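10 October 2001

Humidity log, Otbridge store room. Sensor 7 read 172 counts over baseline again at the morning check. Swapped the cable with sensor 21 and the offset stayed with the sensor, so the wiring is fine. Vulto unit pulled and tagged 3701. 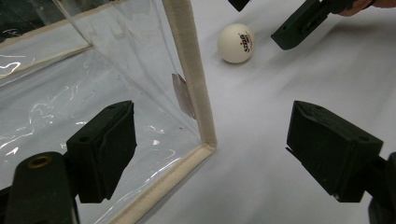

Kidus Chala

Salt check on the replacement still to do - use the clear plastic container, let it settle overnight before reading. The August calibration sheet has the old slope. Do not use it for the Penow channels.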